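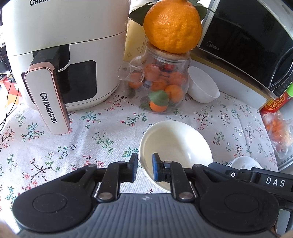 *White air fryer and glass jar with a wooden lid, on a floral tablecloth.*

**To:** Fovcombe Residents' List
**From:** Office of Tenant Services, Dindcombe Housing Association
**Date:** Sun 31 January
**Subject:** Re: Kitchen circuits and the winter load notice

Dear members of the list,

The Office has received a number of replies to the winter load notice for the Fovcombe buildings. Most of them raise the same points as the message quoted here, so we are answering it on the list. The writer has agreed to this and asked that the name and apartment be left out.

> The notice says that kitchen outlets in the east building should carry "one heating appliance at a time." I would like to know what that means in practice. My kettle is plugged in at the counter and the toaster is on the other wall. Are those on the same circuit or not? The panel in my hallway has labels, but they were written by hand years ago and two of them say "spare."
>
> I would also like to know why the west building did not get the notice. We pay the same service charge.
>
> Finally, the breaker for my kitchen went off 3 times in one week. I reported it each time and was told to reset it. Is anyone planning to look at the wiring?

We will take these in order.

**Which outlets share a circuit.** In the east building, both kitchen walls are fed from a single circuit in every apartment. The kettle and the toaster in the message are therefore on the same circuit, even though they stand on opposite sides of the room. The refrigerator has its own line. The outlet in the hallway belongs to the bedroom circuit and may be used for a vacuum cleaner or an iron while something is cooking.

For the purposes of the notice, a heating appliance is anything that makes heat to cook, boil, dry or warm a room. Kettles, toasters, air fryers, rice cookers, hot plates and portable heaters all count. Phone chargers, radios and lamps do not. Residents should read the rating plate on each appliance, usually found on the base or the back. A heater rated at 1,995 watts will take nearly the whole capacity of the circuit by itself and should not be run in the kitchen with anything else.

Extension cords and power strips do not add capacity. They should not be used for heating appliances in either building.
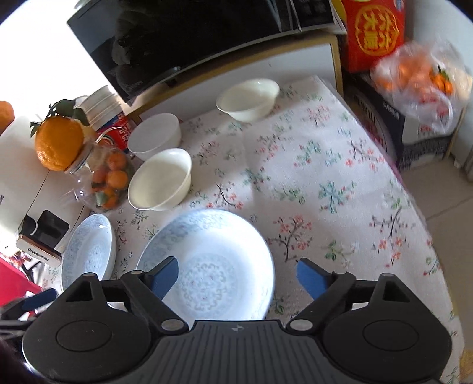 **The west building.** The west building was rewired when the Flundurmont boiler plant was closed and its apartments were changed over to electric cooking. Each kitchen there has two outlet circuits in addition to the line for the range. The east building kept its original layout. The service charge does not cover capital work on wiring, which is paid from the reserve fund shared by both buildings.

**Repeated breaker trips.** The advice given to the writer was incomplete, and the Office regrets this. A breaker may be reset once after the appliances have been unplugged. If it trips again on the same day, or if it trips with nothing plugged in, please leave it off and call the maintenance line. Staff have been told to open a work order on the second report from any apartment, whether or not the power has come back.

Kubo Electric has been engaged to inspect the kitchen circuits in all 42 apartments of the east building. The inspection includes the hallway panel, and any label that is missing, unclear or wrong will be replaced on the same visit. Access notices will be placed under doors at least two working days ahead. An adult should be at home — or written permission to enter should be left with the Office.

Residents who would like to replace an older portable heater may apply for a credit of up to $200 against the service charge. The form is available at the front desk in Dindcombe. Receipts must be dated January or later.

Further questions may be sent to this list or to the Office directly. Reports of a burning smell, a warm outlet cover or a buzzing panel should go to the maintenance line by telephone, at any hour, and not to the list.

Office of Tenant Services
Dindcombe Housing Association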